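Home | Syllabus | Handouts | Listening

Songwriting Workshop, Handout 2: Writing the Bridge
2 min read

A bridge should take the listener somewhere new, and it's my favorite part to teach!
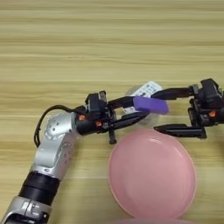 By Aaliyah Bélanger | September

Start on a chord your verse hasn't used. Play the Skastside demo again and hear how the drums drop out – such a simple move, and it lifts the whole last chorus.

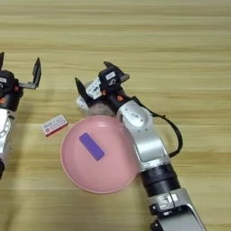
Keep it short. Up to 30 seconds is plenty for most songs at this tempo. Try singing it higher than the chorus, or almost speaking it. 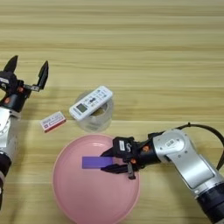 For next class, write two bridges for the same song and bring both. Rough phone recordings are great!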